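Noldale wants a new roof on its county exhibition hall, and the county board has decided that somebody else should pay for it. Under a plan approved in July, naming rights to the hall will be offered to private sponsors for 20 years at a stretch.

Supporters point to Clurnov, which sold the name of its livestock barn for $900 a month. They say less about the repair bill there, which still lands on taxpayers every spring.
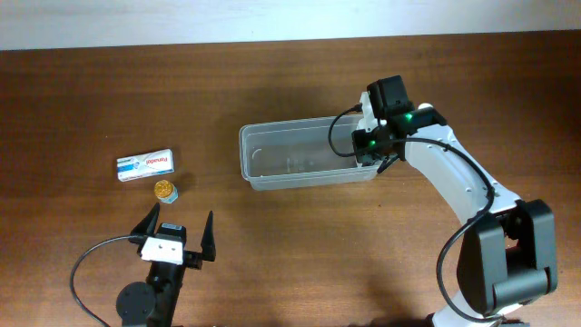 A clear plastic tub on a wooden tabletop.

The math in Noldale is thin. The board's own report lists 30 overdue repairs, from wiring to drains, and names one interested company, Pludier, which has signed nothing. A $300 application fee is supposed to weed out the unserious.

Maybe a sponsor will turn up. But the report never says who fixes the roof if the money stops in year three, and the board voted without asking.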